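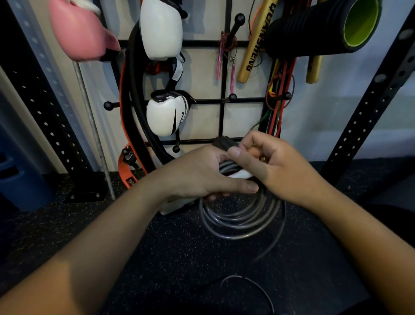 Gathering up a gray cable in front of a gym's storage rack.

Darcy Tremblay wants me to believe that hands like these can teach a robot to tidy up. Her team at Leka recorded 1544 clips of everyday chores from head height, then trained a two-armed machine on them, with only 97 demonstrations on the robot itself. It now coils a cable in 712 trials out of every thousand, she says.

I have doubts. A cable is a hard test, I'll grant that – it sags, it tangles and it never lies the same way twice. But all the scored trials used the same 4 cables, on a bare bench. A gym wall full of straps and bands is another matter.

Haris Atanasov, who builds grippers at Drasside and had no part in the study, is blunter. "Show me the failures," he told me. "A loop that slips off halfway still looks fine to their scoring."

Tremblay says a cluttered-room test is planned for July. I've asked to pick the room.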